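Dernière mise à jour : 18 septembre 2025
Temps de lecture : 4 min

4. Collecte des exemples au poste Plarnar

Section courte. Lire en entier avant la première session, pas pendant. Le réglage des bras est en section 3, l'export en section 5.

4.1 Avant de lancer

1. Démarrer le PC de collecte, puis le poste. Dans cet ordre.
2. Ouvrir un nouveau lot. Nom du lot = initiales de l'opérateur + numéro de tâche. Pas d'espace, pas d'accent, l'export plante sinon.
3. Vérifier l'espace disque. Minimum 443 Go libres pour une session complète. En dessous, vider d'abord vers le serveur Morgate.
4. Contrôler chaque flux vidéo, un par un. Celui du poignet d'abord, c'est lui qui décroche le plus souvent.
5. Essuyer l'optique du poignet. Chiffon sec.

Note - un flux figé ne déclenche aucune alarme. Bouger la main devant l'objectif et regarder si ça suit.

Attention : arrêt d'urgence à portée de main avant toute mise sous tension. Tester le bouton à chaque début de session, même si quelqu'un d'autre vient de le faire.

4.2 Casque et mains

1. Mettre le casque, serrer, fermer la molette.
2. Lever les deux mains devant le casque, paumes visibles. Attendre le bip.
3. Rester immobile pendant le calage. Si pas de bip : baisser les mains, recommencer.
4. Regarder le retour du poignet avant le premier geste. Le poste y apparaît penché, c'est l'orientation de montage, ne pas corriger dans le logiciel. Un tissu peut aussi prendre une bonne partie de la vue sans bloquer l'enregistrement, tant que le suivi des mains tient.
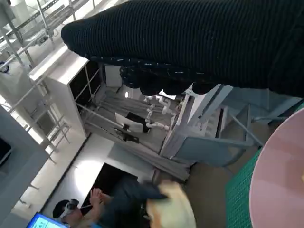
Chez nous le bip ne venait qu'une fois sur deux avec des manches longues, on les remonte maintenant jusqu'au coude et le calage passe du premier coup. Ce serait bien de le mettre dans la procédure. (Merike Strazds)

Ajouté, donc : manches remontées pour le calage. On peut les redescendre après.

4.3 Enregistrer un épisode

1. Placer les objets selon la fiche de tâche. Varier la position à chaque épisode, vraiment varier, pas deux centimètres.
2. Pédale gauche = début. Attendre une seconde avant de bouger.
3. Faire le geste en continu. Vitesse normale, pas de démonstration au ralenti.
4. Pédale gauche = fin. Revenir en position de repos.
5. Noter l'épisode tout de suite : bon, à revoir, à jeter.

Une hésitation n'est pas une faute. Un objet lâché puis repris se garde, étiquette « reprise ». Le modèle a besoin de ces cas là. À jeter : collision, flux perdu, mauvais objet, consigne changée en cours de route.

Durée max d'un épisode : 58 secondes. Au delà le logiciel coupe tout seul et l'épisode part dans « à revoir ».

Objectif par tâche : 785 épisodes bons. La tâche Zollstead en est à 2879 toutes étiquettes confondues, ne plus rien y ajouter sans voir avec Ismail El Ouafi.

4.4 Épisodes avec une main dans le champ

Pour les tâches à deux, remise d'objet surtout. Il faut une main humaine près de la pince, bien lisible dans le flux.

1. Prévenir à voix haute. Attendre la réponse.
2. La personne au poste enfile le gant noir. Toujours le même modèle dans un même lot - changer de gant en cours de lot fausse le tri.
3. Main ouverte, doigts écartés, paume vers le robot.
4. Approcher par le coté, jamais entre les doigts de la pince.
5. L'opérateur ne ferme pas la pince tant que la main est à coté et que rien n'a été annoncé.

Attention : vitesse réduite obligatoire pour tout ce paragraphe. Profil « Pruvost lent » dans le menu. Si le profil n'apparait pas, ne pas faire la tâche.

Contrôle rapide sur le flux : doigts bien séparés, bout de la pince visible, gant net sur le fond. Sinon reprendre la position. 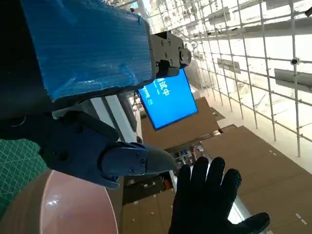
4.5 Fin de session

1. Bras en position de repos, puis couper la puissance.
2. Fermer le lot. Attendre « lot fermé », ne pas débrancher avant.
3. Revoir cinq épisodes pris au hasard, toutes vues côte à côte. Si un décalage entre les vues : signaler à Siiri Sproģis avec le nom du lot.
4. Casque en charge, gant dans son sachet.
5. Remplir le journal. Même s'il ne s'est rien passé.

Note - les lots de janvier ont été pris avec l'ancien calage. Ne pas les mélanger avec les nouveaux à l'export, voir 5.2.

Contact : Yesenia Rivadeneyra, équipe collecte | © 2025 Plarnar | Haut de page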